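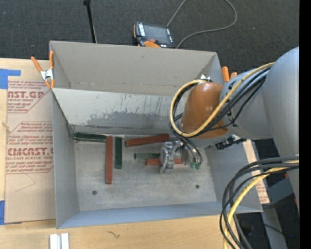
Page last changed: June, by Marit

Melis pocket autograph kit – for premieres, stage doors, fan days

Back in stock. Same kit as before, new pens, slightly longer strap.

What you get
Hardback signing book, 48 blank pages, heavy cream paper
Two paint markers, one silver one black
One fine tip pen for photos and glossy programs
Clear sleeve for 8 x 10s, stiff back
Neck strap with pen loop
Elastic band to keep it all shut

Book is 46 dollars with everything above. Refill block is sold seperately, see the Boltden store list. No kit without the markers, please stop asking, they come packed together.

Who buys it
People who wait at barriers. Soap fans, reality show fans, the crowd that goes to the Toltstead film weekend every year and stands outside the hotel till the cast comes back from dinner. Also parents. A lot of parents last Christmas.

Paper
Takes paint marker without bleeding. Give it about 300 seconds before you shut the book, longer if it's cold out. Silver takes the longest. If a star signs right across the middle, leave it open flat and carry it like that. Slip sheet goes between pages once dry, there's a few tucked in the back pocket.

Markers
Shake with the cap ON. Press the tip on scrap first, every time, even if you used it ten minutes ago. Do not hand a fresh marker to anyone in a white dress. Arturo Lombardi, our buyer, has a story on that from a soap awards after party and he will tell it if you call.

Black is fine on light photos. Silver for dark backgrounds, leather, guitar bodies, album covers. Neither one is any good on fabric.

Sizes
Standard – fits a coat pocket, just
Large – does not fit a coat pocket. Better for posters folded in four and for magazine covers
The large has the same page count and same pens, wider strap. Costs more, price at checkout.

Colors
Navy, red, black. The pink is gone and we don't have a date. The first run was 2000 and pink went in the opening weeks, mostly after a dance show final.

Stiltisitz edition
Gold edge pages, no strap. Only a handful left, navy only. Not refillable so think first.

Shipping
Orders in before 2 pm go out same day. Two to four days most places. Need it for a premiere? Put the event in the notes box and we'll try – can't promise.

Returns
Unsigned books only. If the markers are open we can't take those back, book is ok. Tell us the order number, it's on the slip, not the label.

Questions
Write to Marit Bråten, product desk. She answers mornings. For bulk orders, fan clubs and conventions ask for Arturo, and say wich size up front.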